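Workshop notebook, Hurier project
May 18, 2023
Entry by Gunnel Hedlund

Purpose: to set out the equipment requests for the second half of the year before the quotation from Tredura expires.

The present bench has one padded table and one two-handed robot. Sorting work on mixed household items continues on this bench, and all requests below assume that it stays in service until October.

1. Replacement finger sets. Tredura quotes 304 dollars per set. Two sets are requested, one per hand. Delivery is stated as 28 working days, so the order should go out first.

2. Cable guides for the forearms. Hovland offers a pack of 22 clips for 138 dollars. One pack is sufficient. The length of the guided run is still to be measured – Sinan Karaca has the drawing. 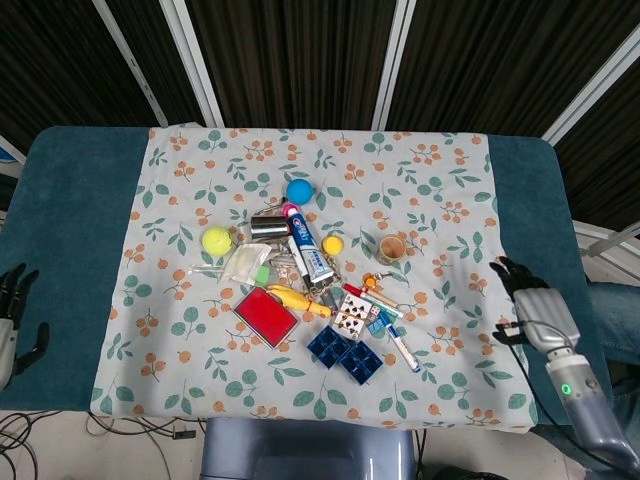

3. Test items. The budget line for these should remain separate from hardware. Small hard items such as keys and markers, soft items such as foam and tennis balls, and thin items such as playing cards are to be bought in duplicate, so that a lost piece does not stop a series.

4. Table covers. Plain and printed cloths are both required. Cost is minor and may be charged to consumables.

Deferred: the second bench. Guvunico has sent a leasing proposal, but it excludes service visits and does not state a price for early return. A revised proposal has been requested in writing.

Open points: confirm whether the finger sets include fasteners; obtain the Hovland shipping charge; S.K. to check the consumables balance.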